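About Wanimeo

Wanimeo sells fabric bags for groceries, books and everyday errands. We started in June with one style and a single work table, and we now keep 11 styles in stock. Most orders come from small shops, and the minimum is 300 bags.

Every style is tried out with the things people carry, from fruit to library books, before we add it to the list. Navy blue is still the color we sell most.

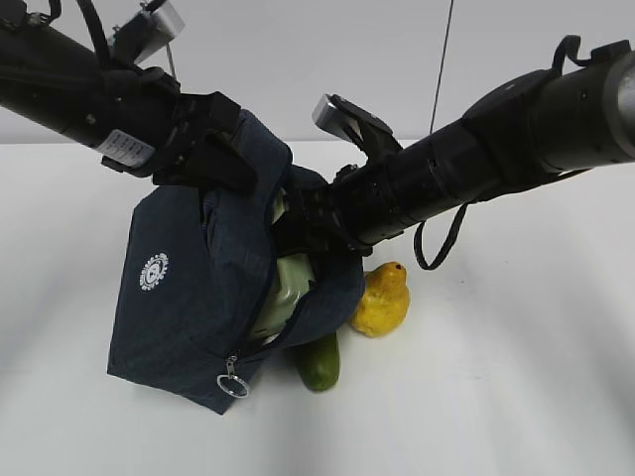 Handles can be ordered short or long. Samples ship from our Salminen Street office, and returns go to the same address.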